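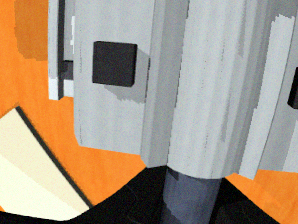
Collecting demonstrations in a simulator sounds like the easy version of the job. The objects don't break, the arm doesn't pinch you, and you can do the whole thing in socks. Then you look at what the wrist camera has been recording and find that most of your training data is a portrait of the gripper. In our Careslow setup the fingers and the grey column between them take up the best part of the view, with the orange surface showing around the edges. The policy has to learn from what's left over, so it pays to set things up properly before you record your first batch.

What follows is how we do it at Rullton. It assumes you have the simulator running and can drive the arm with a controller without swearing much.

1. Check every camera before you touch the arm

Open the wrist view at the size the policy will get, which is smaller and uglier than the one you've been admiring. If you can't tell what is going on, the network will have the same trouble and be less polite about it. Keep a second, fixed camera for anything the fingers hide.

2. Write the task down

One sentence. "Pick up the block and put it in the tray" will do. Branislav Sýkora and I once recorded 154 episodes before finding out that he was releasing the block above the tray and I was setting it down. The trained arm split the difference and hovered.

3. Randomize a little, then look

Start with small changes to object position and lighting. Reset the simulator 5 times and watch where things land. If the block starts inside the table, fix that now. Physics engines resolve these disagreements by launching something into orbit.

4. Record in short sittings

We stop at 60 episodes each. After that the driving gets sloppy, and the model is a keen student of sloppy. Save failed attempts in their own folder, with the failure in the name. Future you will not remember what "test_final_b" was.

5. Trim the dead time

Cut the long pause at the start where you were finding your coffee. A policy trained on pauses will pause, with great conviction.

6. Replay before you train

Play back a handful of episodes from the recorded actions alone. If the arm misses the block, your timestamps are off, and no amount of training will help. Ours were off for most of July.

For a single simple task, 300 clean episodes is where we usually start training. If the results are bad, go back to step 1 and look through the wrist camera again before you record any more.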